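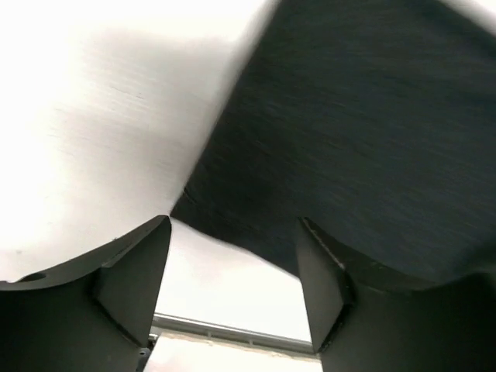
흰 바탕과 어두운 면의 경계

## 회사 소개

드라부브톤(Dravuvton)은 니트류와 편성물 의류의 검사, 정리, 접기, 포장을 수탁하는 업체이다. 2002년 2월 에밀 홀렌슈타인(Emil Hollenstein)이 나소프(Narthorpe)에 설립하였으며, 현재 본사와 밀레트덴(Milletden) 작업장 2개소를 운영한다. 봉제와 염색은 취급하지 않는다.

주요 취급 품목은 무지 티셔츠, 얇은 스웨터, 내의이다. 1일 처리 능력은 본사 2,000점, 밀레트덴 800점이며 8월에는 설비 점검으로 본사 물량 일부를 밀레트덴으로 이관한다.

## 검사

짙은 색 원단은 보풀과 실밥이 쉽게 드러나므로 흰색 작업면 위에서 검사한다. 검사 항목은 표면 보풀, 잔사, 밑단 봉제선의 뒤틀림, 솔기 끝 풀림이다. 잔사는 당겨서 끊지 않고 쪽가위로 자른다. 판정이 어려운 제품은 별도 보관하고 의뢰처에 문의한다.
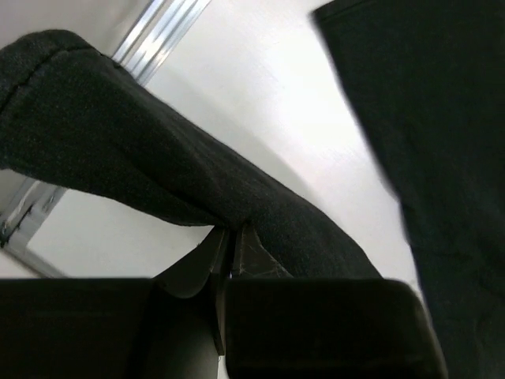 회사 안내서 제2호 · 16쪽

차콜 계열은 같은 품번이라도 염색 로트에 따라 색차가 난다. 입고 시 로트별로 구분하고, 서로 다른 로트를 한 상자에 넣지 않는다. 작업면에 남은 섬유는 로트를 바꿀 때마다 제거한다.

## 접기

접는 규격은 의뢰처의 사양서를 따른다. 사양서가 없는 경우 당사 표준인 베르히톨트(Berchtold) 방식을 적용한다. 몸판을 펴고 밑단을 맞춘 다음 양옆을 안으로 접고, 세로 방향으로 다시 접는다. 접힌 자리는 손바닥으로 눌러 정리하되 다림질은 하지 않는다.

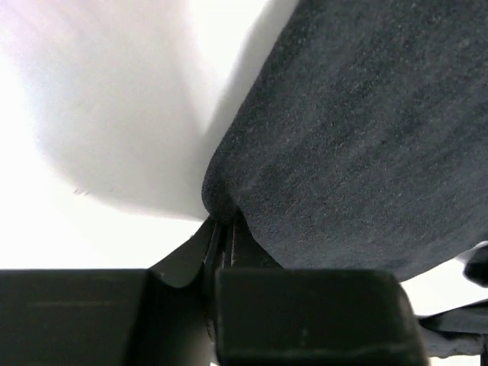

짙은 회색 원단의 모서리와 접힌 부분

모서리에서는 원단이 겹쳐 두께가 늘어난다. 두께 편차가 큰 제품은 포장 안에서 한쪽으로 밀리기 쉬워 적재 시 방향을 교대로 놓는다. 얇은 편성물은 한 점만 집어 들어도 자체 무게로 처지고 주름의 위치가 바뀐다. 따라서 옮긴 뒤에는 밑단 선을 다시 맞춘다.

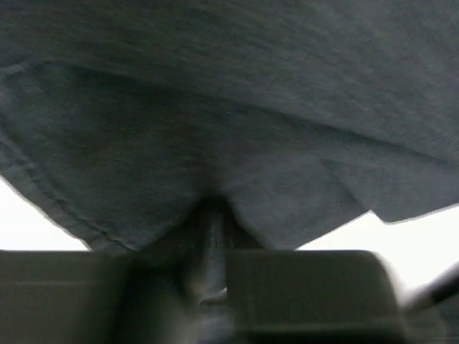 밑단이 맞지 않는 상태로 다음 공정에 넘어간 제품은 전량 펴서 처음부터 접는다. 부분 수정은 허용하지 않는다. 재작업 내역은 로트 번호와 함께 작업 일지에 기록하며, 의뢰처가 요청하면 사본을 제공한다.

## 의뢰 안내

신규 의뢰 시 품목, 혼용률, 로트 구분, 희망 포장 단위를 기재한 사양서와 견본을 본사 접수 창구로 제출한다. 견본은 반환하지 않는다.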